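Modside, la boîte de petits blocs : mon avis après quelques semaines sur la table

1er mars 2021

Bon, je vous en avais parlé vite fait dans le dernier billet et plusieurs d'entre vous m'ont écrit pour avoir la suite, alors voilà : j'ai craqué pour la boîte Modside, celle de 288 pièces, et je l'ai assez manipulée pour avoir un avis un peu construit. Je précise que je l'ai payée de ma poche, que la marque ne sait même pas que j'existe, et que j'aime les jeux de construction depuis toujours (j'ai encore dans le placard de l'entrée un vieux baril dont plus personne ne veut, et que je refuse de donner).

Commençons par l'emballage, parce que c'est là que j'ai râlé en premier. Carton trop grand, sachets en plastique à l'intérieur, et une notice pliée en accordéon impossible à replier. La notice est en quatre langues, dont un français assez poétique où les blocs « s'asseyent les uns sur les autres ». J'ai trouvé ça charmant deux minutes, puis j'ai cherché les modèles et il y en a très peu. Si vous êtes du genre à suivre un plan étape par étape, vous allez vite tourner en rond. Moi je construis au hasard, donc ça ne m'a pas gênée plus que ça.

Les pièces maintenant ! Elles sont petites, vraiment petites, et c'est le point qui divise chez nous. Le vert foncé est ma couleur préférée de la boîte, un vert de sapin, profond, qui change des couleurs criardes qu'on voit partout. Il y a aussi un vert citron beaucoup plus vif et un rouge qui réveille bien l'ensemble. Je pensais que les deux verts juraient ensemble et pas du tout, le clair fait une jolie ligne quand on en glisse un peu entre deux foncés.

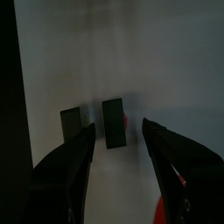 Côté finition, je suis plutôt contente. Les arêtes sont nettes sans être coupantes, les faces sont régulières, et surtout les rectangles tiennent debout tout seuls sur une surface bien plate. Ça paraît bête mais j'ai eu avant ça une boîte Nalberg où la moitié des pièces penchait, impossible de faire une rangée de dominos sans que tout parte avant l'heure. Avec celles-ci j'ai monté une enceinte de château complète, avec des tours aux angles, et elle a passé la nuit sur la table du salon (et survécu au chat, ce qui n'est pas rien).

Par contre, attention au support. Sur un plateau clair et lisse, c'est parfait, on repère bien les pièces foncées et elles ne bougent pas. Sur mon tapis, c'est une catastrophe. Les vertes disparaissent dans les poils, j'en ai retrouvé une sous mon pied à six heures du matin et je peux vous dire que j'étais réveillée. Depuis, tout se joue sur la table et je ramasse avant d'aller me coucher.

Au déballage j'ai compté (oui, je compte, je suis comme ça) : 272 pièces sur les 288 annoncées. J'ai écrit au service client en me disant que j'allais attendre des siècles, et j'ai reçu une petite enveloppe avec le complément, sans qu'on me demande de photo ni de ticket de caisse. Très bon point. Il manquait surtout des rouges, et comme il n'y en a déjà pas énormément dans la boîte, ça se voyait tout de suite dès qu'on voulait faire un toit.

L'autre chose qui m'agace, c'est le rangement. Aucun casier dans le carton, aucun couvercle qui ferme correctement, on vous laisse avec vos sachets éventrés. J'ai fini par récupérer une boîte à compartiments Wimon qui servait à mes boutons, et je trie par couleur quand j'ai le courage. Le reste du temps tout est mélangé et on entend quelqu'un fouiller là-dedans pendant un quart d'heure pour trouver LE petit bout vert clair. Un simple plateau à cases dans l'emballage et je leur mettais une note bien meilleure.

Pour l'âge, je ne donnerais pas ça à un tout-petit, vu la taille. À partir du moment où un enfant ne met plus rien à la bouche et aime aligner, empiler, recommencer, c'est un vrai plaisir. Et pour les adultes aussi, je l'avoue : je m'en sers au téléphone, j'empile sans regarder, ça m'occupe les mains mieux que les gribouillis. J'ai même fait une marque dans ma recette de pain avec un bloc rouge posé sur la page, il fait très bien presse-papier de dépannage.

On m'a demandé de comparer avec les Ratanaporn. Elles sont plus lourdes, plus agréables en main, mais nettement plus chères, et la gamme de couleurs est tristounette à mon goût. Si vous voulez un bel objet à laisser sur une étagère, prenez celles-là. Pour jouer tous les jours et en perdre une ou deux derrière le radiateur sans pleurer, je reste sur Modside.

Ma note : quatre étoiles sur cinq. J'enlève l'étoile pour le rangement et pour le comptage approximatif à l'usine. Je guette la grande boîte de 2000 pièces mais il faudrait d'abord que je libère une étagère, et donc que je m'occupe enfin du fameux baril de l'entrée. Si quelqu'un l'a déjà achetée, dites-moi en commentaire s'il y a davantage de rouge dedans !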